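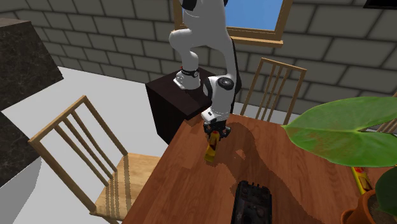

Clearing the table, again

19 July 2021
By the diary keeper, Dornundale
4 min read

Long one today, writing this fast before bed. Whole afternoon on the table task in sim. Same job my own kitchen needed when I got home, plates from breakfast still out, so no high ground for me.

The question I keep getting from family: can it do the dishes yet. No. Can it clear a table? Sort of. Depends on the table. Pick up a yellow and red packet, yes. Get the fingers on the top of it and it stands up nicely between them. I cheered a bit at my desk. Then you remember there's a second packet, and it's lying half under the leaves of a plant, and any kid of six would just push the leaves over and grab it. We don't have a push-the-leaves-over. On the list since April.

Ran 30 tries before lunch on the Vakik settings. 20 good. Which sounds fine untill you think about hiring somebody who fumbles one cup in three. Changed the approach angle, did 8 more, worse. Changed it back. Ate a sandwich standing up.

Afternoon was the mixed table. I like this one, it's closer to a real house where things just land wherever. Tomato next to a pencil, salt, a bottle, the plant. Each one wants a different grip. Pencil is the one I dread, so thin, and a tomato you can squash. In sim nothing gets squashed so I can't even tell if we'd be forgiven. Wrote that down for the Varham call, they want to know about soft stuff for their packing bench. 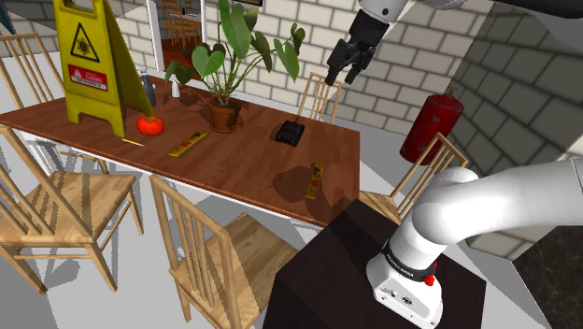 Mixed table, gripper still open. Plant and tank both on the table.

My feeling tonight: shop floor first, house a long way after. On a bench you get the same part in the same spot, and someone has decided where it goes. In a house half the work is deciding. Does the pencil go in a drawer? Is the tomato dinner? I don't know either some days.

Shadows bug me too. The arm throws a big one over the table and I suspect it's messing with the color picking. Only a hunch. Ask for a run with flat light tomorow.

Nazarenko notes say they got a full clear in about 72 seconds, short list of objects, no plant. I'd take that. I timed myself on the breakfast plates, well under, but I also left the butter out.

Need to email re: gripper pads. Laundry still in the machine, have to run it again. Bed.

Recent entries
- Vakik settings, round two
- Why is folding towels so hard
- Varham packing bench, first look
- April catch-up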